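Findcombe Community Boards > Giving and Charities > Zetum school meals appeal

14 November 2019

marl_pit
Got the Zetum flyer through the door again. It says 832 children fed every school day in Mahawong. Has anyone seen accounts to back that up? Their June newsletter said 206.

tessellate9
The 206 was one school. They took on more over the summer. It's in the newsletter if you read to page 4.

marl_pit
I did read page 4. It says they "hope to reach" 3 more schools. Hoping isn't feeding. And is a kid who gets a cup of porridge once a week counted the same as one who gets it daily?

oldhensley
My church sends them money every quarter and we've never had a straight answer on that either. We get very nice thank-you letters.

tessellate9
Small charities can't hire an auditor every time someone on a forum gets suspicious. The teachers keep a register. I'd trust a teacher.

marl_pit
I'd trust the register too. I'd like to see it.

quillback
Does Ginis still supply the porridge mix? If they're donating it, where does our money go? Trucking?

oldhensley
Last I heard it was sold to them at a discount. No idea how big a discount.

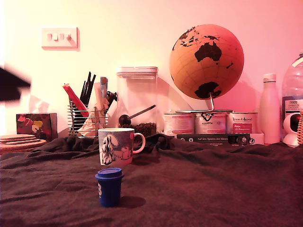
Chutima Ruangrit
School Meals Coordinator, Zetum

Someone sent me the link to this thread. The 832 is enrollment across 4 schools. Meals are served every school day, but attendance goes up and down, so the number who eat is lower. The flyer should have said so. Ginis charges us for the mix, and trucking is our next biggest cost.

marl_pit
Thanks for answering. So the flyer is wrong. Will it be reprinted?

Chutima Ruangrit
The next one will say "enrolled." I've also asked for the registers to be added up by term.

tessellate9
Happy now?

marl_pit
Ask me when the totals are posted. I'm holding my check until then.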